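Robotic disassembly cell

A robotic disassembly cell is a workstation in which one or more robot arms take apart used products, most often electronics, so that parts and materials can be recovered. The term covers the arm, the gripper, the table, the fixtures, the cameras and the control software. This article deals mainly with how such cells are planned, budgeted and bought.

Background

Small repair and recycling firms began asking suppliers for disassembly cells after 2013, when lighter arms that could work without a full safety cage became easier to get. Early buyers often treated the arm as the whole purchase. Equipment planner Eusebio Lozano, who prepared the buying guide for the Teltwood refurbishing center, argued that the arm should be the last item chosen, after the products, the tasks and the fixtures had been settled.

Scope of work

Planning usually starts with a list of the products to be handled. Desktop computers are a common first choice. Their cases are large and rigid, many parts are held by latches or a few screws, and the same models arrive in batches from offices. Laptops and phones use more glue and smaller fasteners, and are normally left for a later stage.

The Teltwood plan divided the work into 5 tasks: opening the case, unplugging cables, removing memory, removing drives, and removing the power supply. Opening the case stayed with a human worker in the first phase. Cables are considered the hardest of the rest, as they bend and seldom lie the same way twice.

Budget

A budget for a cell is commonly split into purchase costs and running costs. Purchase costs include the arm, gripper, cameras, table and computer. Running costs include spare fingers, replacement cables, software support and staff training. Integration -- the work of making the pieces operate together -- is often quoted separately and can exceed the price of the gripper.

Teltwood compared quotes from Plirnen and Partanen. The Plirnen quote was lower but left out training and on-site setup. The center set aside 628 hours of staff time for the first year, most of it for setup and for testing on scrap machines. The final order was approved on Feb 2, 2019, with delivery planned for November.

Table and fixtures

Slotted or slatted metal tables are widely used because fixtures can be bolted down and moved later. A tower laid on its side with the panel off takes up much of a small table, and room must also be left for tools, holders and removed parts. Printed fixtures are cheap to change and are often made in-house. Buyers are advised to measure the largest case on their list before ordering a table.

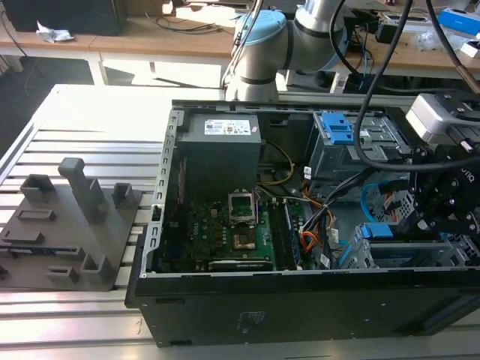

Reach has to be checked with the gripper and any wrist camera attached. Both add length below the arm, and a drive cage or the side of a case can block a finger that would fit well in open space. Cable routing on the arm itself should be part of the same check, as a hanging cable may catch on a part during a move.

Acceptance testing

Most purchase contracts call for a test before final payment. The Baltia checklist, used by several regional buyers, requires the test to be run on the buyer's own used machines, including dusty and damaged ones. It also asks the supplier to show how long it takes to change from one computer model to another.

See also

Electronics recycling
End effector
Work holding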